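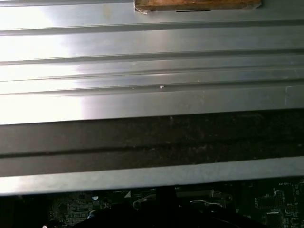
Jindgate 互助社区 > 机器人与自动化 > 学生项目

腕部相机遇到金属反光，边缘检测的结果一直跳，应该先改哪里？

Cristian Londoño
发表于下午

各位好。首先请原谅我的中文，我是留学生，来这里读书以前只学过课本上的中文。如果有的词我用得不准确，请告诉我，我会修改。

我们小组有 4 个人，正在做机器人课的课程项目。任务的名字叫“找到并接近”：机械臂要沿着一块带凸棱的金属面板慢慢移动，找到面板下面的边，然后停在边的外面，让相机能看到下方的电路板，最后夹爪要对准电路板上标着 BATTERY 的那个区域。课程不要求我们拔插任何东西，只要求夹爪停在正确的位置上方，误差不可以超过 3 毫米。

我们用的机械臂是学校实验室的 Tristora，相机装在手腕上，离夹爪很近。图像处理的程序是我们自己写的，用 Python 和 OpenCV，运行在 Treltia 的控制软件里面。流程是这样的：先把图像变成灰度，然后做高斯模糊，再用 Canny 找边缘，再用霍夫变换找水平的直线，最后取最下面的一条长直线，当作面板的边。

现在有下面的困难。

第一，面板是拉丝金属，光从左边来，所以左上的部分几乎变成纯白色，而右边是灰色。面板上的凸棱都是平行的，每一条棱都有亮的线和暗的线，霍夫变换给我很多条直线，它们都很长，都很直，看起来都像正确的答案。

第二，在凸棱的下面还有一条很宽的深色的带，它和上面亮的金属之间的分界特别清楚。我的程序最喜欢这条分界，经常把它当成面板的边。真正的边在深色带的下面，是一条浅灰色的窄边，它和后面的阴影对比没有那么强，而且有一点倾斜。

第三，夹爪的一部分会进入图像的下面，是黑色的，很模糊，它遮住一部分电路板。有时候程序把夹爪的轮廓也算进去。

我已经试过改 Canny 的两个阈值。阈值低的时候，金属上的划痕也变成边缘；阈值高的时候，下面的窄边不见了。我也试过直方图均衡化，结果左边的白色还是白色，右边的噪声更多了。上次测试我们跑了 20 次，有将近一半停在错误的地方，大部分是停在深色带的上边。

我的问题是：应该先改光，还是先改算法？老师说两个都可以，但是报告里要写明白理由。我们的组员意见不一样，一个同学想直接训练一个神经网络，我觉得时间不够，可是我没有好的论据说服他。

谢谢大家花时间读这么长的文字。

老螺丝帽

先改光。过曝的地方没有信息，什么算法都救不回来。买张描图纸挡在灯前面。

晚饭前的示波器

楼上说得对，就是太短了，我补充得详细一点。我以前带过学生做类似的项目，你写的几个现象我都碰到过。

先讲曝光。你说左上几乎纯白，那先看一下那一块的像素值是不是已经到 255。到了的话，均衡化当然没有用，它只能重新分配已有的灰度，分配不出丢掉的细节。你做均衡化以后右边噪声变多也是这个道理，暗部被拉开了。所以请把自动曝光关掉。腕部相机跟着手臂走，画面里亮金属的面积一直在变，自动曝光就一直在调，你在这个位置调好的阈值，移动几厘米以后就不合适了。你的结果“一直跳”，我猜有一半是这个造成的。

固定曝光的时候，不要照着亮的金属去调。你最后关心的是那条浅灰色的窄边和它后面的电路板，就照着它们调，上面的凸棱过曝一些也没有关系，反正你不用它定位。

灯的位置也可以动。拉丝的方向如果和凸棱平行，光从侧面打过来，和光从前面打过来，反光的样子差别很大。你拿手电筒在面板旁边慢慢转一圈，看着相机的实时画面，哪个角度的白斑最小就记下来，再去固定灯。柔光可以用描图纸，也可以用半透明的塑料文件夹，记得离灯泡远一点。

再讲算法。你现在的规则是“取最下面的一条长直线”，这个规则本身没有错，错在候选太多，而真正的那条又常常没有进入候选。我建议你换成按顺序找：

从图像上方往下，每一列取灰度曲线。
把曲线在水平方向上做平均，但要先把夹爪所在的那一块遮掉。夹爪相对相机的位置是固定的，做一张掩膜图就可以；夹爪开合的时候轮廓会变，那就用张到最大和完全闭合两种状态的并集来做。
平均以后你会得到一条从亮到暗的曲线。凸棱是一串小的起伏，然后突然变得很暗（这是你的程序最喜欢的那条分界），接着有一小段又亮起来，最后再变暗。
你要的边，就是那一小段亮的结束的地方。

也就是说，你认的是“亮、暗、亮、暗”这个顺序，单独一条线有多强就不那么重要了。深色带那条分界再清楚也骗不了你，它后面接的是暗，再后面才是亮。

你说窄边有一点倾斜，那就不要对整个宽度做平均，会把边抹糊。切成 16 个竖条，每条各自找一次，再用 RANSAC 拟合一条直线。被掩膜遮住太多的竖条就丢掉。这样倾斜角你也顺便有了，可以交给机械臂去修正姿态。

最后讲神经网络。可以这样跟你的同学说：你们的面板是同一块，灯在同一个房间，相机固定在手腕上，变化很少。标注数据要时间，训练完以后如果停错了，报告里也很难写清楚为什么停错。用上面的方法，每一步都有一条曲线可以画出来，放进报告里老师看得懂。他如果还是很想做，可以让他做后半段，识别板子上 BATTERY 那几个字的位置，那边模板匹配也能做，正好两种方法对比一下。

Cristian Londoño 回复 晚饭前的示波器

非常感谢您的回答，我读了两遍，还查了“并集”这个词。

我们今天上午去实验室检查了。左上的像素确实是 255，而且自动曝光确实是打开的，我以前以为 Treltia 的软件默认关掉它，这是我的错误，我没有读说明书的那一页。关掉以后，结果已经稳定得多，虽然还没有全部正确。

我有一个小的问题。面板上边的位置有一块木头，用胶带固定着，它有时候会在图像的上面出现。它会不会影响从上往下的曲线？木头的颜色是棕色的，灰度比金属暗。

晚饭前的示波器

会。木块比金属暗，曲线开头会多出一段“暗、亮”，顺序就乱了。最省事的办法是设一个起始行，从图像高度的四分之一以下开始找。手臂靠近窄边以后，木块早就跑到上面去了。更稳的办法是反过来，从下往上找，先过电路板，再碰到浅灰色的窄边。不过电路板上有白色的丝印和细的线，小的亮点很多，所以平均要做得宽一点。两个方向都跑一遍，结果差得不多才让手臂停，差得多就再往前挪一点重新拍。

林间测距仪

我说一点别的。你们的评分标准里误差是 3 毫米，那请先确认手眼标定的误差有多大。我们那届参加 Riedl 杯的时候，图像处理改了整整一个月，最后发现是标定板打印的时候被缩放了，每个格子都小了一点，边找得再准也会停偏。你用卡尺量一下标定板的格子就知道了，几分钟的事。

另外注意那条白色的细电线。如果相机看到的板子上有线弯起来，夹爪下降的时候可能会勾到。我会在程序里写死一个最低高度，先不管图像怎么说，低于这个高度就不许再下去。

至于你们要不要用偏振片，我觉得不用。金属的反光用单独一片偏振片效果很一般，要灯前面也加一片才行，而且会损失很多光，曝光时间变长，手臂一动画面就糊。

Cristian Londoño 回复 林间测距仪

谢谢您。我们量了标定板，格子的大小是对的，这让我放心。最低高度我们以前没有设，我今天已经加进去，并且请一位组员检查了我的代码。

现在我们的分工是这样：我和一个同学写灰度曲线的部分，另外一个同学做灯和描图纸，想用神经网络的同学接受了识别文字的任务，他很高兴。报告二月要交，等我们把双方向的方法测试完，我会回到这里把曲线的图和代码贴上来，给以后有同样问题的人参考。

老螺丝帽

描图纸别买太薄的。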